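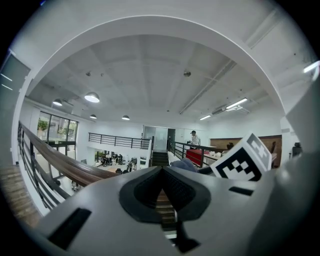 Pendelleuchte

Pendelleuchte, auch Hängeleuchte oder Hängelampe, umgangssprachlich meist nur Lampe. Leuchte, die an Kabel, Seil, Kette oder Rohr von der Decke abgehängt ist. Abzugrenzen von der Deckenleuchte (sitzt direkt auf) und der Wandleuchte. Der Kronleuchter gilt je nach Autor als Sonderform oder eigene Gattung, siehe dort.

Begriff

In der Lichttechnik ist die Lampe das Leuchtmittel, die Leuchte das ganze Gerät samt Schirm, Fassung und Aufhängung. Im Alltag hält sich daran kaum jemand, auch im Handel geht beides durcheinander. Der Artikel benutzt "Leuchte" für das Gerät. Mit "Pendel" ist die Aufhängung gemeint. Schwingen soll da nichts.

Aufbau

Baldachin oben an der Decke, verdeckt Anschlussdose und Haken. Dann das Pendel, bei leichten Schirmen das Kabel selbst, bei schweren Modellen ein eigenes Tragseil mit lose mitgeführter Leitung. Unten Fassung und Schirm. Zugentlastung in Baldachin und Fassung, damit das Gewicht nicht an den Klemmen hängt.
Starre Rohrpendel vor allem in Hallen und Treppenhäusern, wo Luftzug ein Problem wäre. Höhenverstellbare Ausführungen mit Gegengewicht oder Federzug, früher üblich über dem Esstisch, heute seltener.

Schirmformen

Kuppel oder Glocke: nach unten offen, Licht überwiegend nach unten. Aus Metall, Glas, Kunststoff. Ursprünglich viel in Werkstätten, später in Gaststätten und Wohnräumen.
Kegel: ähnlich, Lichtkegel meist enger.
Kugel: strahlt rundum, hellt die Decke mit auf.
Zylinder: bei Textil Licht nach oben und unten, bei Metall fast nur nach unten.
Schale: offen nach oben, indirekt.

Die Innenseite des Schirms macht viel aus. Weiß streut, Metall poliert bündelt eher, dunkel schluckt. Wird beim Kauf gern übersehen.

Verwendung in hohen und zweigeschossigen Räumen

Bei Galerien, Emporen und offenen Zwischengeschossen liegt die Decke weit über der Nutzfläche. Leuchten direkt an der Decke brauchen dann viel Leistung, bis unten etwas ankommt. Pendel holen die Lichtquelle runter. Häufig in unterschiedlichen Höhen, damit auch die obere Ebene etwas davon hat. Dort aber Achtung: wer oben am Geländer steht, schaut von der Seite oder sogar von oben in den Schirm. Blendung. Abhilfe durch Diffusor, tiefere Schirme oder verspiegelte Leuchtmittel (Kopfspiegel).

Oft Mischung mit Linearleuchten, also Leuchtstoffröhren oder LED-Röhren. Die linearen für gleichmäßiges Arbeitslicht, die Pendel für einzelne Bereiche. Passt nicht immer zusammen: verschiedene Lichtfarben fallen an weißen Decken und Bögen besonders auf, die eine Seite gelblich, die andere bläulich. Gleiche Farbtemperatur wählen oder getrennt schalten.

Klimageräte hoch an der Wand ebenfalls bedenken. Liegt das Pendel im Luftstrom, bewegt sich der Schirm und die Schatten wandern. Bei Kabelpendeln deutlich stärker als bei Rohr.

Aufhängehöhe

Über Tischen üblich 60 cm zwischen Platte und Schirmunterkante, bei ausladenden Schirmen etwas mehr. Über Laufwegen so hoch, dass keiner anstößt, Türblätter und Schranktüren mitrechnen. Bei mehreren Leuchten in einer Reihe erst alle lose hängen, dann einstellen. Gruppen aus verschieden großen Schirmen wirken meist ruhiger, wenn die größte nicht ganz unten hängt, das ist aber Geschmackssache.

Beispiel Unulport

Markthaus in Unulport, zwei Ebenen, Umbau nach Plänen von Kjell Engebretsen. Insgesamt 17 Kuppelpendel der Serie Odon, Hersteller Eide, in zwei Größen. Die kleinen über den Ständen, die großen im offenen Mittelteil. Röhrenleuchten vom Altbestand blieben an der Seite hängen. Wiedereröffnung am 29. März 2023. Im November danach Nachrüstung mit Diffusoren von Prilico, wegen Beschwerden von der Galerie über Blendung. Die Rohrpendel im Eingangsbereich kamen erst späer dazu.

Reinigung und Wartung

Staub sammelt sich oben auf dem Schirm, bei Kuppeln von unten gar nicht zu sehen, von einer Galerie aus schon. Vorher abschalten und abkühlen lassen. Metall und Glas feucht abwischen, Textil nur trocken bürsten. In hohen Räumen Leiter, Gerüst oder Leuchtenlift, also eine kleine Winde im Baldachin, die die Leuchte absenkt. Bei der Gelegenheit Aufhängung und Kabel prüfen, spröde Isolierung austauschen lassen. Arbeiten am Anschluss gehören in die Hand einer Elektrofachkraft.

Siehe auch

Deckenleuchte, Kronleuchter, Leuchtstofflampe, Galerie (Architektur), Baldachin (Leuchte)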